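Open afternoon at the Harkosico demonstration area – gallery

Harkosico opened its demonstration area to visitors for an afternoon in July. The notes that go with this page were made by Selorm Agbenyega, who attended for the maintenance side of our group and was mostly interested in cabling, joint access and how the arm is driven at close range to ordinary office furniture. Readers looking for product figures should ask Harkosico for the data sheet. We were given a copy but have not checked it against anything.

Doors opened at 2 and the talk began shortly after. It covered the drive arrangement in the arm, the controller and the teaching method, in that order. Most questions from the floor were about the joints. Two people from Prerkov wanted to know how the signal lines are kept apart from the motor supply, and the answer was that they share a route for part of the arm and separate before the wrist. Shielding is done at the cable.

Cable life came up next. Any line crossing a rotating joint is bent on every cycle, and a standard equipment lead will harden and crack there well before the motor wears. The usual remedy is a high-flex grade with a fine-stranded conductor, given enough slack to bend over a wide radius.

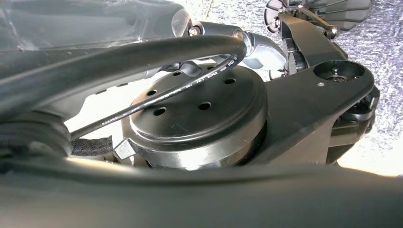

Harkosico replaces its joint cables on a fixed schedule and keeps the old ones for inspection. The presenter had notes on 119 changes, logged by joint and by routing, and said the early failures were nearly all at the clamp. The present routing dates from that exercise. Selorm asked whether the log could be shared and was told that a summary might be.

The Cárdenas method for setting clamp position was mentioned in passing. It needs the joint to be driven slowly to both ends of travel with the cable loose, marking the sheath at each end, then clamping midway between the marks. We have used something similar on our own arms for years without a name for it.

After a short break the group moved on to handling. The Omari exercise is a plain one: the hand is brought up to a light object on a desk, stopped alongside it, and then closed or withdrawn. Card is harder than it sounds. It gives under load, it slides, and a slotted piece has thin edges that fold if the fingers arrive at the wrong angle. Approach speed is therefore set low, and visitors hoping for something brisk may have been disappointed. The session ran in 4 parts with time for questions between them.

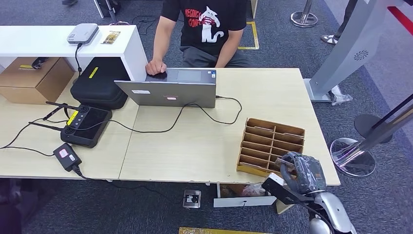

The hand beside the lower right corner of a cardboard desktop organiser. Handheld controller at the left of the desk, laptop towards the back.

Points noted for our own use: ask for the cable part numbers before ordering spares – check the minimum bend radius at the elbow as well as the wrist – request the clamp log summary. Selorm has the handouts and will pass them round on request.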